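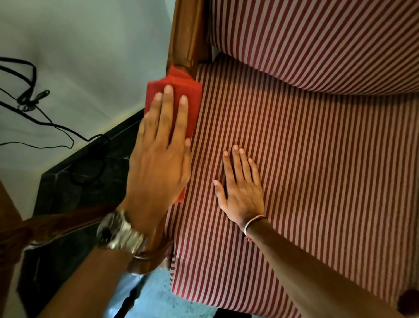

Fig. 1. Wiping down the wooden frame of a striped armchair with a red cloth.

Second Time Around: What Happens to Used Furniture in Trerville
Final report, Intro to Community Studies

I picked this topic when I was moving into my first apartment and had almost no money. I needed a couch, I found one on the curb two streets over, and carrying it home I started wondering how much stuff like that never gets picked up at all. So that became my project!

Most of my work was done in July. I made a one-page survey and left copies at the Lodow thrift store, the public library and the laundromat on Lambert Street (the laundromat was the best spot by far, people there have time to kill). I got 110 surveys back. I threw out the ones that were blank on the second page and ended up with 81 I could use. My teacher warned me that people who shop at a thrift store are going to like used furniture more than the average person, and I think that's fair, so please read the numbers with that in mind.

The first question was what people did with the last big piece of furniture they got rid of. Giving it to family or a friend was the top answer, and I wasn't surprised. Leaving it on the curb came second. Selling it was way down the list, and a lot of people wrote in the margins that they'd tried to sell and gave up after too many messages from buyers who never came.

Then I asked what would stop them from buying a used piece. Bugs! I expected price or style to be up there, but bugs beat everything, mostly for anything with fabric on it. Tables and dressers got off easy. One person wrote "never a mattress, chairs ok if I can see underneath" and I kind of agree.

The Lodow store let me copy numbers out of their log book. They took in 282 pieces of furniture over the year, and upholstered chairs sat on the floor the longest. Delivery seems to be a big part of it – the store doesn't offer any, and plenty of people in Trerville don't have a truck or know someone who does.

I also looked at Otumano, the next town over, which runs a free swap day at the fairgrounds. Over 700 people went to the last one. I'd love to see Trerville try it, maybe in the high school parking lot.

If I did this again I'd ask fewer questions and I'd ask renters and homeowners separately, because their answers looked pretty different and I couldn't always tell who was who. I'd also start earlier – typing up all those surveys by hand took me most of a week.

Turned in 13 Sep 2019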